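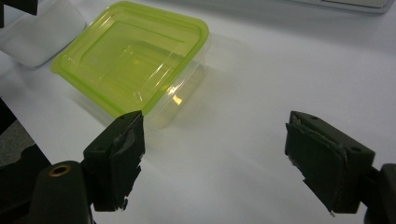 Nov 29, 2024

Food boxes, the green-rimmed square ones. Started on the white table with one box, no lid. Want to know if they will do for keeping the dyed samples apart before we order 30 for Skustulen.

Filled to the ridge inside the floor it takes 543 ml less than the old Berge tubs when both are level full, so we would need more of them. The taper should let them nest when empty. Gunvor wants them nested on the shelf over the sink - fine by me, but check that the rims don't bind. In August we had two tubs jammed so hard that one split.

The rim colour is a nuisance. It throws a greenish tint on the table, and I don't trust any colour reading taken through the wall or near the top edge. Read from straight above, or tip the sample out on to white card. Nazma says card every time and I agree.

Washing: warm water, ordinary soap, no scourer. The corners are rounded and easy to get a cloth into. The step round the bottom will need a brush.

Labels - pencil on masking tape, low on the side where the plastic is clear. Not on the rim.

Still to do: ask Abilio for the lid that goes with it, try a two-day soak, ring Stamham about the price. Hilkka has the order book.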